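4.2 Sorting slim cases beside an open rack 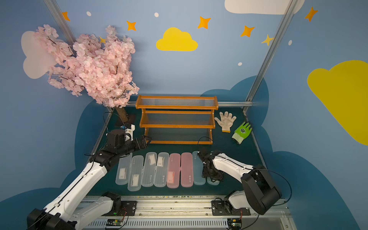
Reading time: 11 min

Figure 6. The case layout, with the three-tier rack standing empty behind the row.

The second layout in the Rurasell study deals with a common household job: a number of near-identical containers have to be put away on a shelf that holds them only if they are laid down in a sensible order. We chose slim plastic cases of the sort used for pencils or toothbrushes. They are light, they slide over one another easily, and people tend to keep several of them without ever deciding which one is for what.

The row in Figure 6 has four clear cases on the left, then two pink, then two teal-blue. The cases are slightly staggered, and the second clear case sits lower than the first and overlaps it. We kept small offsets of this kind throughout the layout. In the pilot work in January the cases were lined up against a ruler, and the people who rated the layouts told us that no drawer or desk at home looked like that.

Cards were used to give some of the cases contents. All four clear cases hold a white card, and a pale card shows through the lid of the first pink one. The second pink case appears empty. A card is easy to see through a clear lid and harder to make out through a coloured one, and we wanted both conditions in the same row. Raters were asked to say which cases were in use before they were asked where each should go.

The rack is orange, with tiers of clear ribbed slats between the end frames. The ribs matter more than we first thought. A slim case laid across them stays put, but one laid along them can settle at an angle, and the next case then rides up on its edge. Raters who had used a similar rack at home mentioned this without being asked. Those who had not tended to fill the lowest tier first and run out of width.

Two gloves lie to the right of the rack, one of white knitted cotton and the other a green rubber-coated work glove. They do not belong with the cases and have no place on the rack. Each layout in the study includes items of this kind – things that are near the job but not part of it – and the instruction sheet makes no mention of them. In the written answers, 30 of the 50 raters gave the gloves a place of their own, most often a hook or a separate box. The others left them where they were.

Colour was by far the most common rule for sorting. Raters kept the pink cases together and the teal-blue cases together even when told that the contents mattered more. We had expected the cards to carry greater weight, as they did in the Amoah layouts, where the containers were all one colour. The Clevness layouts fall between the two and are taken up in Section 4.3.

Across all layouts we collected 479 written answers. Answers that gave a place for every case but no reason were kept in the totals and left out of the coding by rule. Where a rater changed the rule partway along the row – colour first, then contents – the answer was coded under both.

3 comments · 12 shares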